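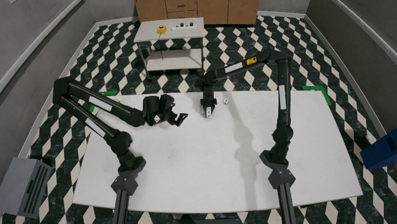 Hubert Sadowski asked us why a lot of carrot seed that came up well in his own trays had been reported by our laboratory at a lower figure, and whether the two numbers could both be right.

They could. His trays counted everything that broke the surface. Our report counted normal seedlings, meaning seedlings with the root and shoot structures needed to grow into a plant under field conditions. A seedling with a stubby root or a split stem comes up and gets counted by a grower. An analyst counts it as abnormal and enters it on a separate line. Most of the questions we receive come down to a difference of this kind, and much of this page is written with them in mind.

Reading time: 7 minutes

About Drosell

Drosell is an independent seed testing laboratory in Ponance. We test vegetable, flower, grain, forage and native grass seed for growers, conditioners, small seed companies and restoration contractors. We don't sell seed, treat seed or buy it on anyone's behalf. Our income is from test fees.

The laboratory began as the quality room of a seed cleaning plant. When the plant closed its cleaning line, the analysts kept the room, two germination chambers and a blower, and began accepting outside samples. The Ní Chonaill seed house sent the first paid sample, a bag of perennial ryegrass that failed on weed seed content. They sent the recleaned lot the month after and have been sending samples ever since. The original blower is still in service for grasses. It has had its column and its motor replaced.

What we test

Purity. The working sample is separated by hand into pure seed, other crop seed, weed seed and inert matter. Each part is weighed and reported as a percentage by weight. Weed seeds are identified to species where the seed allows it. Where it doesn't, we report the genus and say so.

Noxious weed examination. A larger quantity is searched for listed weeds only. The list depends on where the seed is to be sold, so the submission form asks for the destination. If the box is left blank we search against our home list, and the report will state that.

Germination. Seed from the pure fraction is planted in replicates on blotters, rolled towels, sand or a soil mix, according to the species. We use replicates of 50 for most large-seeded crops. Temperature, light and the days of first and final count are set by the testing rules for the species and are printed on the report.

Viability by staining. Seeds are moistened, cut or pierced and placed in a tetrazolium solution. Living tissue turns red. The test gives an estimate in a day or two for lots that would otherwise need weeks in a chamber. It does not detect chemical injury reliably, and it does not replace a germination test on a label.

Moisture. Oven method, ground or whole according to species. Samples for moisture must arrive in a sealed, moisture-proof container with as little air space as possible. A paper envelope inside a plastic bag is not sufficient.

Vigor. Cold test for corn, accelerated aging for soybeans, and a conductivity test for peas. Vigor results should be compared with other results from the same laboratory. Comparing them across laboratories is less useful than most people expect.

Seed count. Seeds per pound, by electronic counter, with a hand check on anything angular or awned.

What we do not test

We do not test for genetic purity, varietal identity or the presence of engineered traits. We do not carry out disease assays, although visible fungal growth on a germination test is noted in the remarks. We do not test coated seed for coating weight. Requests for any of these are returned with the names of laboratories that do the work.

Sampling

A test result describes the sample. It describes the lot only to the extent that the sample was drawn properly, and this is the weakest point in most of the work we see. Seed segregates in a bag. Light seed and chaff rise, small heavy seed settles, and a handful taken from the top represents neither.

Use a trier long enough to reach all parts of the container. For free-flowing seed in bags, insert it diagonally from one corner with the openings facing down, then turn it and let it fill. For chaffy grasses a trier will not work, and the sample has to be drawn by hand from several depths. Combine the portions, mix them, and reduce the total with a divider or by halving on a clean surface. Do not pick out weed seeds before sending. We have received samples with the weed seeds in a separate small envelope, labeled as removed, and could only test what remained as a sample that had been altered.

Minimum quantities are listed on the submission form. As a reference point, we ask for 300 grams of radish for the full set of tests, and considerably less of lettuce. If the quantity is short we will call before starting, and you may choose which tests to run.

Receiving and records

Samples are accepted at the side door on weekdays and, from March through May, on Saturday until noon. Each sample receives a laboratory number at the counter, and the customer name is removed from the working card before the card goes to the bench. Analysts do not know whose seed they are planting. Numbers are issued in sequence and never reused.

Records are kept in Nelano, a laboratory database that we adopted to replace carbon-copy cards. The cards had one advantage, in that a correction was visible as a crossed-out figure. We asked for the same behavior in the database. A count that has been changed shows the earlier count, the initials of the person who changed it and the reason. Customers can request this history with any report. Few do.

The remainder of each sample is held in a cool, dry storage room after testing. It is available for retest if a result is disputed. Treated seed is stored on its own shelving and is disposed of through a licensed hauler when the holding period ends.

Reference collection

Our seed herbarium holds 451 species in glass vials, arranged by family. It was started from a teaching set and extended with material collected locally and identified from the whole plant. Analysts use it daily for weed identification, mostly the knotweeds, the docks and the small-seeded mustards, where printed keys run out of usable characters. Visitors may use it by appointment. Vials do not leave the building.

Contributions are welcome if the seed comes with a pressed specimen or a clear record of the parent plant. Seed alone, however carefully labeled, is filed as unverified.

Staff and training

The bench staff is 9 people. New analysts spend their first season on purity work in one crop group, usually cereals, and move to grasses only after their separations agree with those of a senior analyst within tolerance. Seedling evaluation is taught separately. It takes longer, and there is more room for disagreement in it — bean cotyledons in particular — so every analyst takes part in a monthly check in which the same tray is read independently by everyone on the bench. Results are posted in the break room. When the spread is too wide, the tray is read again as a group with the rule book open.

We offer a short course for growers each October. It covers sampling, reading a report and setting up a simple towel test at home. It does not qualify anyone to issue results for labeling.

Turnaround

Turnaround is set by biology. A radish test is finished within a week of planting. Many native species need a period of moist chilling before they will germinate at all, and a test that includes it can run for months. Rush service moves your sample to the front of the line for planting. It doesn't shorten the test. In late winter the purity bench has a backlog, and samples of chaffy grass wait longest.

Preliminary figures are given by phone on request, after the first count. They are not to be used on a label.

Disputes

If you believe a result is wrong, tell us which figure and what you compared it with. We check the card, the chamber log and the retained sample, in that order. If a retest falls within tolerance of the original, the original stands and the retest is billed. If it falls outside, a corrected report is issued at no charge.

Comments

marl_and_loam
Does the cold test for corn use field soil or just sand? My last lab wouldn't tell me and the numbers jumped around from year to year.

Drosell lab desk
Sand and soil mixed, from a single source that we screen and store in bulk. When we open a new batch we run it beside the old one first. The batch is noted on the report.

Wendeline P.
Please put the minimum quantities on this page too. I had to hunt for the form on my phone and the table doesn't fit the screen.

tb_forage
Took the October course. The part on hard seed in clover was worth the drive. I had been counting hard seeds as dead for years.

We use cookies to keep you signed in to your reports and to count visits to this site. By continuing to browse you accept their use. Manage settings.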